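Status: it can put toys in a tin. Progress on laundry is left to the reader's imagination.

# dukmont-tidy

Data card and loader scripts for the Dukmont tidy-up set, a collection of short manipulation episodes recorded in ordinary homes. Maintained at Retero. The question behind it is the one every relative asks at dinner: can the machine clean up after the kids yet? See **Results**, and lower your expectations on the way down.

## What's in it

- 2,000 episodes, none longer than 60 seconds
- 18 homes, all of them lived in and none of them cleaned for our benefit
- 2 task families: `pick_to_bin` and `bin_to_floor`
- one plain-language instruction per episode, such as "take the corn out"

`bin_to_floor` was added in August, after we noticed that unpacking a toy bin is a skill every toddler has mastered and our policy had not. It remains the harder of the two. Things in a bin lean on each other, and the item you want is usually holding up three you don't.

## Recording

All episodes were recorded with a hand-held gripper. A person does the moving, so the arm's opinions don't enter into it until training. Operators were asked to work at a normal pace and to leave the room as they found it. Background clutter is therefore real clutter, and we'd like to keep it that way. A model that only works in front of a blank wall can already be bought from several people.

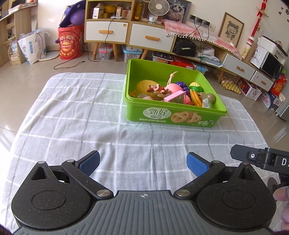
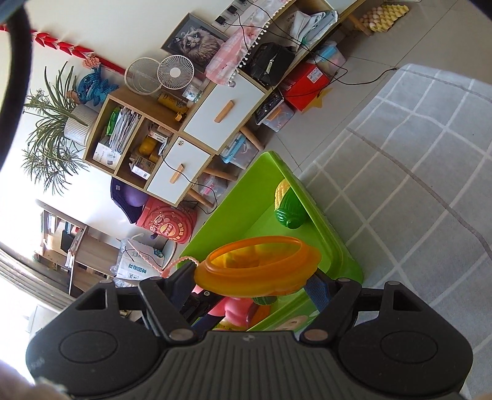 Toy food dominates the object list. It's light, it survives being dropped, and it comes in shapes that look simple until you try to close two fingers on them. Anything ring-shaped deserves special mention: there are several perfectly good ways to grab it, and the policy likes to average them and grab the hole.

## Layout

```
data/
 pick_to_bin/
 bin_to_floor/
meta/
 homes.csv
 instructions.csv
scripts/
 load.py
 check_gaps.py
```

Run `check_gaps.py` before you train on anything. It flags episodes with missing gripper widths. We fixed the ones we found, then found more, and at that point wrote the script.

## Results

The baseline is Omerović, our small imitation policy, named late at night and never renamed. Tested on a Jenov arm in homes it hadn't seen:

| Task | What happens |
|---|---|
| `pick_to_bin`, one item | Usually fine |
| `pick_to_bin`, whole floor | Fine, if you have the evening free |
| `bin_to_floor`, named item | Gets *an* item |
| `bin_to_floor`, soft or stringy item | Please stand nearby |

"Usually fine" means fine by the standards of the field. By the standards of a parent stepping over blocks in the dark, it's slow and it stops to think at odd times. A person clears the same patch of floor in almost no time, complaining throughout, and we have yet to match them on either count.

## Known problems

- Instructions were typed by the operators. "Peach" and "apple" are used loosely. So is "gently."
- Left-handed recordings are rare. If you have a left hand, get in touch.
- Translucent items confuse depth estimates. Use color alone for those, or filter them out and say so in your paper.
- Splits are by home. Please don't shuffle across them and then email us about your wonderful numbers.

## Not covered

Dishes, bedding, anything wet, anything alive, and the bit where you decide whether a broken toy goes back in the bin or into the trash. That last one was requested twice. We don't have labels for it, and the operators couldn't agree either.

## License and contact

Free for research use. Homes were recorded with the residents' consent, and any household can ask to be dropped from the next release. Open an issue for bugs. Pull requests are welcome, especially for `load.py`, which has a comment in it that says "temporary" and has outlived two laptops.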